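# Late-closing arm halts tray work at Trultanetti

The tidying-up arm on the second floor of the Pappas Building has been switched off at the wall through most of November, and it will stay that way until the folks at Trultanetti are satisfied that its two hands agree on what time it is. That's the short version, and anyone in a hurry can stop reading now, but the longer one is worth telling.

Readers who came to the open evening will remember Jurneo, the two-armed machine that picks small things up off a table and puts them in a tray. It's built by Drolten, and it learns the job from recordings of people doing the same job with hand-held grippers. You squeeze, the fingers close, and the whole business gets saved, both hands at once. Trultanetti has been making those recordings since spring, mostly with the sort of odds and ends that live on anybody's desk, and if you've ever tried to pick up a little round black cap with a pair of padded fingers (I have, and I was terrible at it) you'll know why they need such a lot of them.

The trouble showed up during an ordinary morning run a little after ten. Jurneo was supposed to steady the tray with its left hand while the right one set a cap down inside, then let go with both. It set the cap down very nicely. Then the left hand, which should have opened and backed away, stayed shut and came up with the wall of the tray still in its grip, and the right hand was on its way home through the same bit of air. The two met over the table. Leobardo Serrano had leaned in to catch the tray, as I expect most of us would, and got the side of his thumb pinched between a fingertip and the cardboard.

He's fine, I'm glad to say. He had a bruise and a bandage for a couple of days, and he was back at his bench the same afternoon, mostly cross with himself for reaching in before pressing the stop button. The button itself worked when it was pressed, and the arms went slack the way they should.
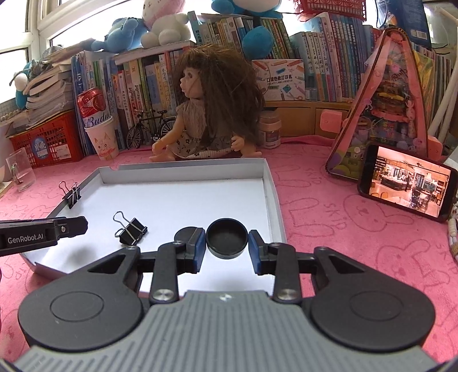 What took longer was finding out why the left hand had been so slow to let go. The first guess was a sticky finger joint, so Drolten sent over a new one and it was fitted, and on the very next run the left hand was late again. The second guess was the tray, which is light and shallow and slides if you breathe on it. They taped it down. That made no difference either, apart from leaving a good deal of tape to peel off afterward.

It was only when they gave up on the arm and went back to the recordings it had learned from that things began to make sense. The full set held 2595 of them. Each one keeps a separate track for the left gripper and the right gripper, and the two are matched up afterward by their clocks. In one stretch of the set, the left clock had wandered behind the right, and by the end of the worst session it was 300 milliseconds late. That sounds like nothing at all. Try clapping with one hand that late, though, and you'll see what Serrano means when he says the machine was being taught by somebody permanently half asleep on one side.

Jurneo had no way of knowing the track was wrong. As far as it could tell, people like to hang on to a tray for a moment after they're finished with it, and so it hung on too. Most of the time that did no harm, since the other hand happened to be out of the way. Going back through the logs, the crew found 18 runs in which the left hand had opened late, and in all but the last of those the arms had missed each other and the run had been marked down as a success. Serrano told me that was the part he minded most. The tray ended up where it belonged and the cap was inside it, so the software gave it a green tick, and they'd been going by the ticks.

I asked why the drift hadn't been spotted at the time, and the answer is a homely one. The grippers are meant to have their clocks set against each other at the start of every session. On the days in question the sessions ran long, with a break for lunch in the middle, and the check was done in the morning and then left alone until evening. The grippers did what they were asked, and the written instructions never said anything about doing it twice.

They do now. The clocks are to be matched at the start, again after any break, and once more when the session closes, and a recording with a gap between its two hands gets put aside before it goes anywhere near the arm. The sheet with the new wording is taped inside the cupboard door where the chargers are kept, with "AFTER LUNCH TOO" added at the bottom in marker by somebody with strong feelings.

In the meantime the recording work goes on, and a pleasant sort of work it is to watch. The grippers go out over the table, the black caps and the binder clips get moved in and out of the white tray, and everyone talks the whole time about something else entirely. The drifted recordings are being done over from scratch. Drolten had offered to shift the left track by hand to make up the difference, but the gap grew as each session wore on, so no single correction would have suited the lot, and Serrano said he'd sooner spend the afternoons.

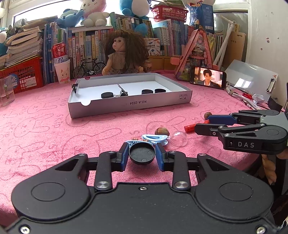

Reijo Pelkonen thinks the clocks are only half of it. In a note sent in after word of the pinched thumb got around the building, he wrote that any machine with two arms ought to be watching for its own elbows, whatever it has been taught, and that "a bad lesson shouldn't be able to hurt anybody." He would like to see a low limit on how hard the fingers can close whenever a person is within reach of the table, and he'd like it set in the arm itself, where a tired operator can't forget it. He also asked, quite reasonably, why there was room for a grown man to lean in at all.

Drolten has taken that on board, or a fair part of it. The arm's next update will make each hand stop if the other is in its path, and the closing force will come down for the tray job, which never needed much in the first place. There will be a line on the floor as well, and a second stop button on the near side of the table so that a person reaching for the tray has something better to reach for. Pelkonen's question about the gap has been answered for now with a clear screen, though it's on order and hadn't arrived when I stopped by.

Before Jurneo is allowed to work with anyone beside it again, it has to get through 2000 tray runs with the screen up and no late openings. The openings will be timed directly, with the green ticks left out of it. One late hand and the count goes back to the beginning, which struck me as a little harsh, but Serrano seemed quite cheerful about it.

The open table on the ground floor isn't affected. There's no powered arm down there, only a spare pair of hand grippers, and visitors are still welcome to come by in the afternoon and have a try. Please ask at the desk before picking them up, so that the clocks can be set first.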